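Sutitz Hymn Player
By Deividas Sproģis | July
Shares: 2 | Comments: 2

A small congregation without an organist can still sing, and sing well! The Sutitz is a tabletop hymn player with 2000 accompaniments stored inside, a clear number pad on the front and a speaker strong enough to fill a chapel. You type in a hymn, choose how many verses, press Play, and it gives you an introduction and then plays exactly as many verses as you asked for. It costs $199, and everything you need for a first service comes in the box.

I have been playing for worship since I was a teenager (badly at first, on a pump organ with two dead notes), and I was ready to dislike this machine. I'd heard hymn players before, the kind that race through every tune as if there were a bus to catch. Then we put the Sutitz on the communion rail at a Tuesday evening prayer meeting and sang the Old Hundredth with it, and at the end of each line it breathed. There was a real pause, long enough for people in their eighties to get some air. I ordered one the same week, and we've been stocking them ever since.

What it plays

The accompaniments were recorded by a living player on the pipe organ at Zariņš, a church with a lovely warm instrument and just enough echo. About the tunes themselves: you get the standard repertoire you'd find in most Protestant and Catholic hymnals, plus a good shelf of gospel songs, Advent and Christmas carols, psalm tones, doxologies, Amens and a few settings of the Kyrie and Sanctus. Many of the best-known hymns are there in more than one key, so if your people groan at a high E you can bring the tune down and they'll thank you for it.

There is also a piano bank. It's smaller than the organ bank but it's the one I reach for at funerals and at the early service — "Abide with Me" on the piano, taken slowly, with the last verse dropped to almost nothing, is worth hearing even if you never buy the thing.

Between hymns you can play from the quiet music section. These are improvisations on hymn tunes meant for the gathering, the offering and communion, and they don't stop dead when you need them to finish. Press Fade and the music comes to a proper close at the next cadence. I can't tell you how much I love that button!

Using it on a Sunday

The pad works like a telephone. Every tune has a number, and the printed index lists them by tune name, by first line and by meter. If your hymnal isn't one of those already matched up in the player, you can give any tune your own hymnal's number and it will remember. One wet afternoon, a pot of coffee and the hymn list for the coming season will get you most of the way there.

Set up the whole service ahead of time with the Order function. Put the hymns in the order you'll sing them, with the number of verses and the tempo for each, and from then on whoever is sitting by the player only needs the big Next button. Our youth group does it now. So has our retired minister, from the front pew, without putting down his hymnal.

Some things I'd suggest from experience:

Turn the introduction to "last line only" for tunes everybody knows. Leave it on "full" for anything new.

Slow everything down one notch from where you think it ought to be, at least for the first month. A room full of people sings slower than one person humming in the kitchen.

Stand the player where the congregation can hear it and the preacher can see it. On the floor behind the pulpit is a poor place.

Say the hymn number out loud even if it's on the board.

The sound

For a room with carpet and padded pews the built-in speaker does well on its own. In a bare, high room it does even better, and you may find yourself turning it down. If you have a sound system, run a cable from the line output at the back into a spare channel and leave the tone controls flat. The pedal notes come through beautifully on big speakers. You can feel the last verse of "For All the Saints" in the floorboards!

Outdoors it depends on the wind. We've used ours at gravesides and for a sunrise service in a field, and the singing was steady, though anyone standing at the back was following the people in front of them more than the player. For outdoor services I'd pair it with the Skuson speaker, a carry-handle model that plugs straight into the line output and runs on its own battery.

What's in the box

The Sutitz player
Power adapter and cord
Remote control with batteries
Printed tune index, spiral bound so it lies open flat
A one-page quick start card (tape it inside the pulpit)
Line cable for your sound system

Sold separately: the Rendico carrying case, with a padded pocket for the index and room for a folded stole or a small Bible on top. If your player is going to travel to nursing homes or between two churches on the same morning, please get the case. The player is sturdy but the volume knob does stick out, and a car trunk isn't kind to knobs.

Questions we hear a lot

Can it replace our organist?
If you have an organist, keep your organist and bring them a pie now and then. The Sutitz is for the Sundays when the bench is empty, and for the many churches where it's been empty for years. Several organists have bought one from us so they could go on vacation without feeling guilty.

Can we add our own recordings?
Yes. Put them on a memory stick, plug it in at the back, and they show up after the built-in tunes. One church has its late choir director's Easter anthem on there and plays it every year.

Does it show the words?
No, there's no screen for words. You'll want your hymnals or a printed sheet.

Is it hard for older people to use?
The keys are large and they click, and the numbers on the display are bright. If someone can work a microwave they can work this. My mother runs it for her Bible study and she has opinions on the tempo of every hymn she plays!

What about chant?
The psalm tones are there with a held reciting note. You press a key to move on at the end of each half verse, and it takes a little practice, so try it out at home before you do it in front of people. Once you have the feel of it, it's lovely for evening prayer.

Do we need a license to stream services with it?
For old tunes in the public domain, usually not, but the newer songs may be covered, and the words are a separate matter from the music. Check with whoever handles licensing for your church before you stream.

Care

Wipe it with a soft dry cloth. Keep candles and flower vases off the top. If the display goes dim, unplug the player, wait a minute and plug it back in, and your saved services will still be there. In an unheated building, let the player warm up in the room before you switch it on in winter.

Ordering

The Sutitz is $199. Send us a note with the name of your hymnal and we'll tell you whether its numbers are already matched, and if they aren't, I'll happily send the matching list someone else has made if we have one. Churches using the same book have been swapping these lists through us for a while now, and it's one of my favorite parts of the job. You can pay by check or by card, and if you need an invoice for your church office just ask.

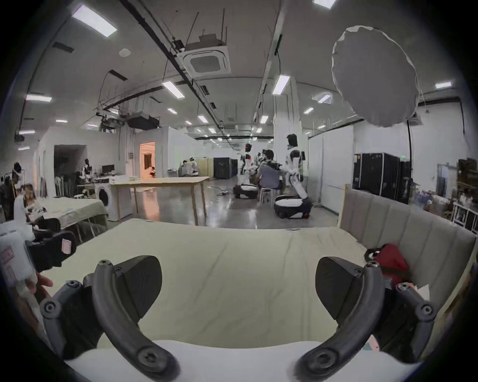
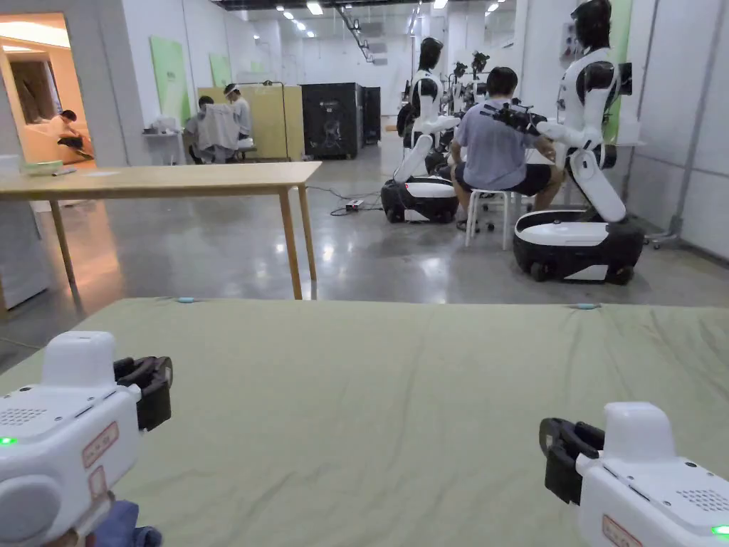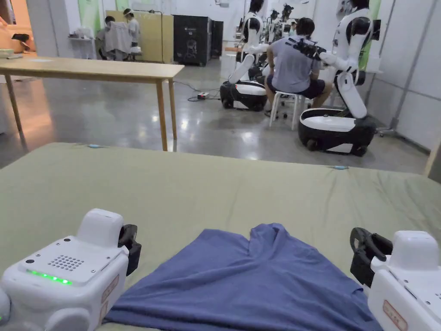
Hand-held grippers; in the third photo, with a blue T-shirt.

Contact us | Copyright, all rights reserved | Back to top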